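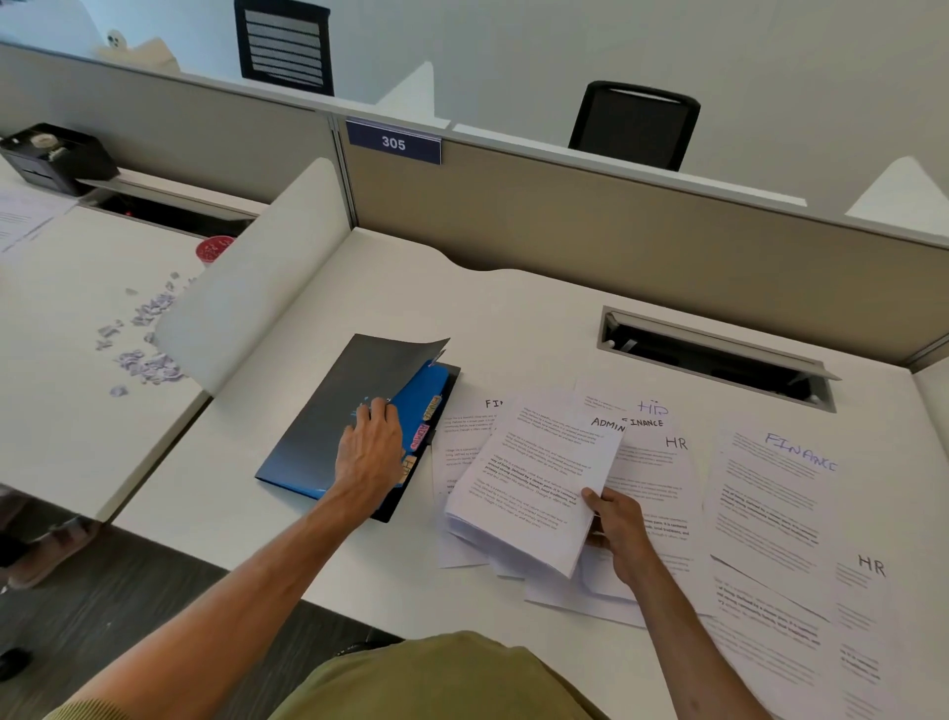
Tri de feuilles par service au poste 305, liasse ADMIN en main droite.

Découpage de démonstrations longues : pourquoi la politique hiérarchique perd-elle contre la version à plat ?

Posté par Imogen Pilkington le 5 avril 2026
Mots-clés : imitation, manipulation bimanuelle, tâches longues, segmentation

Bonjour,

Je travaille sur l'apprentissage d'une tâche de classement à partir de démonstrations humaines vues à la première personne. La tâche : des feuilles étalées sur un bureau portent une mention manuscrite (FINANCE, HR, ADMIN, parfois SPORTS), et il faut les regrouper puis les ranger derrière le bon onglet d'un porte-documents. Les mentions sont écrites en noir ou en bleu, avec des tailles et des inclinaisons différentes. C'est voulu, je ne veux pas que le modèle s'appuie sur la couleur de l'encre.

Le jeu complet compte 847 démonstrations. Je les ai découpées automatiquement en sous-tâches (saisir, lire la mention, poser sur la pile, soulever l'intercalaire, insérer), ce qui donne 2 571 segments après suppression des morceaux trop courts. Le découpage se fait sur la vitesse des poignets : dès que les deux mains passent sous un seuil, je coupe.

J'entraîne ensuite deux modèles :

1. une politique à plat, qui prédit les trajectoires des mains directement à partir de l'image et de la consigne ;
2. une politique hiérarchique, avec un module haut niveau qui choisit la sous-tâche et un module bas niveau qui l'exécute.

Les deux sont transférées sur le même robot à deux bras et testées sur 50 essais chacune, avec les mêmes dispositions de départ. Je m'attendais à ce que la seconde gagne nettement, vu la longueur de la tâche. C'est l'inverse. La version à plat place plus de feuilles au bon endroit, et la version hiérarchique reste souvent bloquée entre « saisir » et « poser ».
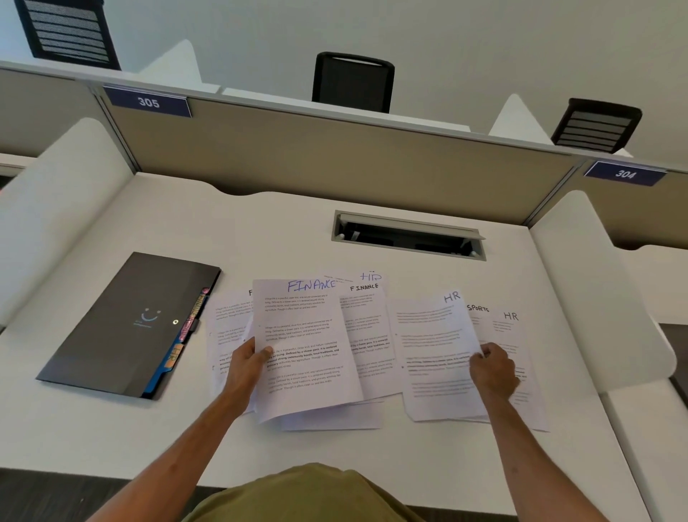 Le blocage arrive surtout quand une main maintient une feuille pendant que l'autre en prend une autre. Le module haut niveau hésite, repasse à « saisir », puis revient, parfois jusqu'à la fin du temps imparti. Sur les feuilles isolées, tout se passe bien.

J'ai déjà essayé :
– de changer le seuil de vitesse (plus haut, plus bas, avec hystérésis) ;
– de doubler la taille du module haut niveau ;
– de lui donner les quatre dernières sous-tâches en entrée au lieu d'une seule.

Le dernier point améliore un peu les choses sur la validation et n'a aucun effet sur le robot. Est-ce que quelqu'un a déjà vu ça ? Je me demande si le problème vient du découpage ou de l'architecture, et je voudrais trancher avant de relancer un entraînement complet.

Hae-won Wi

Je parierais sur le découpage. Un seuil commun aux deux poignets suppose que les deux mains changent de sous-tâche au même moment, et dans un tri de papier c'est rarement le cas. Une main appuie sur une feuille et ne bouge presque pas, l'autre soulève la suivante. Avec votre règle, soit vous coupez trop tard (il faut attendre que la main active s'arrête), soit vous coupez au milieu d'un maintien, et le segment suivant commence avec une feuille déjà tenue mais porte la même étiquette « saisir » qu'un segment où les mains sont vides.

Le module haut niveau apprend donc une étiquette qui recouvre deux situations différentes. L'historique des sous-tâches ne l'aide pas beaucoup, car il est construit avec les mêmes étiquettes. En validation il profite de la régularité des démonstrateurs, qui font les gestes dans un ordre assez stable. Sur le robot, au premier écart, cette régularité disparaît.

Nous avons eu un problème proche sur Flollasard, avec du tri de tissus. Ce qui a marché chez nous :

Une piste par main. Chaque main a sa propre suite d'étiquettes, avec une étiquette explicite « maintien ». Le haut niveau prédit une paire. Le nombre de paires possibles paraît grand sur le papier, mais très peu sont présentes dans les données et on peut interdire les autres.

Des coupures sur le contact plutôt que sur la vitesse. Si vous n'avez pas de capteur, un petit classifieur « la main tient quelque chose / ne tient rien » suffit. Nous l'avons entraîné avec 82 démonstrations annotées à la main. Deux jours de travail pénible, et le gain est venu surtout de là.

Un recouvrement entre segments. Le bas niveau doit voir la fin du segment précédent, sinon il n'apprend jamais à démarrer depuis un état imparfait. Quelques dixièmes de seconde de chaque côté nous ont suffi.

Avant de tout refaire, il y a un test simple. Prenez les essais bloqués et imposez vous-même la sous-tâche au clavier, en gardant le bas niveau tel quel. Si le robot termine, le haut niveau est en cause, donc probablement les étiquettes. S'il échoue quand même, regardez d'abord le bas niveau, et mes conseils ci-dessus ne serviront qu'en partie.

Petite remarque sur l'évaluation : avec 50 essais par politique, un écart modéré ne veut pas dire grand-chose. Comme les dispositions de départ sont identiques, comparez essai par essai, vous y gagnerez en précision.

Rolland_b

Pourquoi garder une hiérarchie si la version à plat marche mieux ? Prenez la version à plat. Chez nous avec Dendo on a tout essayé et on est revenus au modèle simple.

Gorora

Je complète la réponse de Hae-won Wi sur un point. « Lire la mention » ne devrait pas être une sous-tâche de mouvement. Chez beaucoup de gens la lecture se fait pendant la saisie, sans pause, donc un découpage par vitesse ne la trouvera que chez ceux qui s'arrêtent. Comptez combien de vos segments portent cette étiquette par démonstrateur. Si la répartition est très inégale, supprimez-la et fournissez le service de destination comme variable à part, prédite sur une image recadrée autour de la main.

Attention aussi aux mentions partiellement cachées. Quand les feuilles se chevauchent, on ne voit parfois que le début du mot. Un modèle obligé de choisir une destination tout de suite se trompe, alors qu'une classe « inconnu » lui permet de soulever la feuille d'abord. J'ignore si cela explique vos allers-retours, mais ça y ressemble.

Commentaire de Imogen Pilkington

Merci. J'ai fait le test au clavier sur une partie des essais bloqués : quand j'impose la sous-tâche, le robot pose la feuille et continue. C'est donc bien le haut niveau. L'insertion derrière l'onglet reste mauvaise dans les deux cas — je pense ouvrir un autre sujet pour ça. Pour « lire la mention », la répartition est effectivement très inégale, presque tout vient des démonstrateurs de la session de février. Je commence par les pistes séparées et la classe « inconnu », et je posterai les chiffres ici.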